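Your questions about the Fleltarton Sunday swap

What can I bring?
Clean clothes, any size, up to 11 pieces. Shirts with printing on them are fine too, I love those! 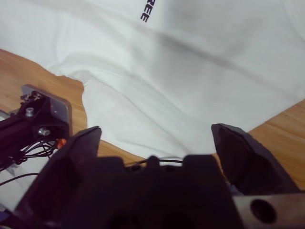
White with navy lettering.

Do I have to iron everything?
Nope. I never do (ask my sister). Just give it a shake and fold it over your arm.

How do I get a spot?
Email me by the end of June. We had over 30 people last time and the hall got pretty snug, so I'm keeping a list now.

What happens to the leftovers?
Prasetyo Kusuma drives them to the thrift store in Pedodmont on Monday morning. Shoes stay home with you, sorry, they won't take them.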